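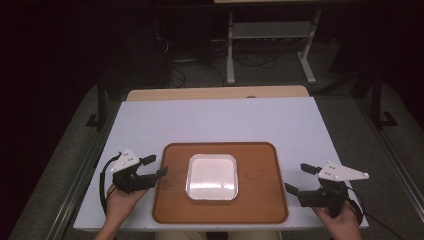
Pradetti

Serving tray

A serving tray is a shallow, flat-bottomed platform used to carry food, drinks and tableware. It differs from a plate in that food is not usually placed straight onto it, and from a board in having a raised rim, which keeps dishes from sliding off when the tray is tilted.

Form

Most household trays are rectangular, round or oval. Rectangular trays often have rounded corners, which are easier to wipe out and less likely to chip. The rim may be the same colour as the base or darker. Some trays have cut-out or attached handles, while others are lifted by the rim.

Materials and finish

Trays are made of timber, metal, plastic, melamine, lacquerware and woven cane. A wood-grain pattern is common in browns and oranges, and can be the natural surface or a printed layer - the two are hard to tell apart at a distance. Timber trays should be washed by hand and dried straight away.

Use with small dishes

A tray is often paired with one or more small dishes for sauce, nuts, sugar or soap. Square dishes with a low rim are widely sold in white glazed ceramic, though other materials are used. A single dish is normally set in the middle, where the load is balanced. Heavier items such as teapots also go near the centre, with cups placed around them.

Trays left on a table serve to group small items and to protect the tabletop from spills and scratches.

Storage

Flat trays are stored upright in a narrow cupboard or stacked by size, largest at the bottom. A cloth between lacquered trays prevents marking.

See also: Butler's tray, Placemat, Tea service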